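In-room refreshment service

In-room refreshment service is the supply of drinks and light snacks to hotel guests inside the guest room. It covers items offered free of charge, such as bottled water, coffee and tea, and items sold to the guest, which are often grouped under the name minibar. The service is separate from room service, in which a guest places an order and the kitchen or bar prepares it.

Scope

The simplest form of the service is a kettle or coffee maker with cups, sachets and stirrers. Most mid-priced hotels add at least one bottle of water per registered guest. Higher room classes may include soft drinks, packaged tea, wine by the half bottle, and a small range of dry snacks. What is included in the room rate is set by the property or, in branded hotels, by the brand standard that the property has agreed to follow.

Refreshments are handled by one of three departments. In small hotels the room attendant replaces used items while cleaning. In larger hotels a minibar attendant works a separate route, usually between 10 a.m. and 4 p.m., and reports to food and beverage. A third arrangement places the work under a contractor that owns the stock and pays the hotel a share of sales.

Equipment

Cold storage is provided by a compressor unit, an absorption unit or a thermoelectric unit. Compressor units cool fastest but make some noise while running. Absorption units have no moving parts in the cooling circuit and are common in rooms where the cabinet stands near the bed. Thermoelectric units are light and cheap to replace but struggle in warm rooms.

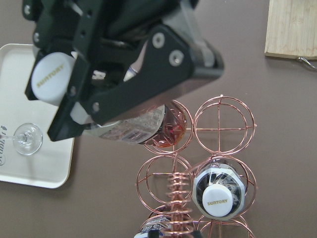

Cabinets are normally installed behind a ventilated furniture door. Poor airflow behind the cabinet is a frequent cause of weak cooling, and installation guides call for an open path for air at both the base and the top of the housing. Units that share a circuit with the room key switch lose power when the guest leaves, and for this reason the outlet is usually wired to a constant supply.

Open display

Many properties have moved part of the stock out of the refrigerator and onto a desk, sideboard or console table. Open display reduces the size of cabinet required and makes the range easier for guests to see. It also makes checking faster, as the attendant can confirm the count without opening a door. Items placed on open display should be stable at room temperature and sealed by the manufacturer.
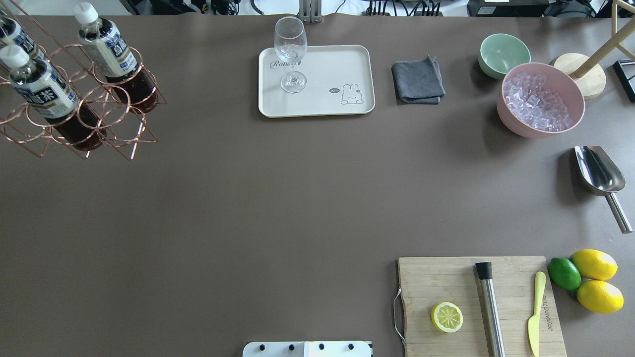 The layout of an open display is set out in a placement sheet, a one-page plan kept by housekeeping for each room type. The sheet states which items are shown, which way the labels face and how much of the surface is left clear for the guest's own use. Bottles may stand on a tray or lie in a rack. A wire rack of copper-colored rods and rings, with plastic bottles resting in it at a slant, keeps them together in one corner and leaves most of the tabletop free. Trays with a raised rim are preferred for cups and glasses, since they contain small spills and can be lifted away in one piece for cleaning. Racks and trays are listed in the room inventory as fixed items and are not offered for sale.

Stock control

Each room is assigned a par level, meaning the quantity of every item that should be present at check-in. The attendant compares the room with the par level, replaces what is missing and records the difference. Records may be kept on paper, on a handheld device or by sensors in the cabinet.

Sensor cabinets post a charge when an item is lifted from its position for longer than a set period, often 60 seconds. They reduce labor but produce disputed charges when a guest moves an item without consuming it. Front desk staff are generally allowed to remove such charges without approval from a manager.

The Womusura hotel in Brulton, which has 819 rooms, replaced its sensor cabinets with open display on 79 club rooms and kept manual checks elsewhere. Its stock plan lists 3144 sealed drinks across the property at full par. Restocking is carried out by Khosravi, an outside contractor, from a pantry on every third floor.

Product rotation follows the first-expired, first-out rule. Stock close to its date is pulled from rooms and moved to staff dining or to the lobby shop, where turnover is faster. Rooms that are seldom sold need closer attention, and many hotels run a full date check in January, when occupancy is low.

Glassware and hygiene

Glasses, cups and mugs are removed after every departure and washed in a dish machine. Washing glassware in the guest bathroom is prohibited by most brand standards. During a stay, used glasses are exchanged for clean ones at the daily service. Stemmed glasses are stored upright on a tray or upside down on a paper coaster, depending on the house rule. Trays are wiped with a food-safe cleaner and dried before clean glasses are set down.
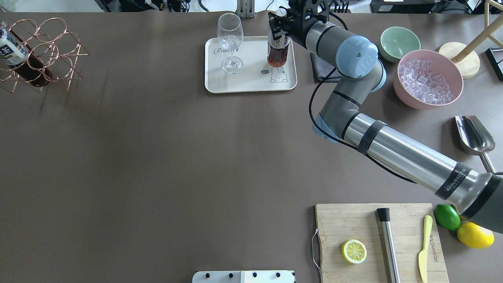 Pricing and billing

Sold items are priced well above retail to cover labor, spoilage and unpaid charges. Late charges, posted after the guest has checked out, are the largest source of loss. Some properties require a check of the room before the bill is closed, while others accept the loss in order to shorten the line at the front desk.

Billing modules such as Rernell link the attendant's device to the guest account, so that an item recorded in the room appears on the bill without being entered a second time. Corrections are logged with the room number and the time of entry. Complimentary items are posted at zero value to keep the stock record complete.

See also

Room service
Housekeeping
Par stock
Vending in hotels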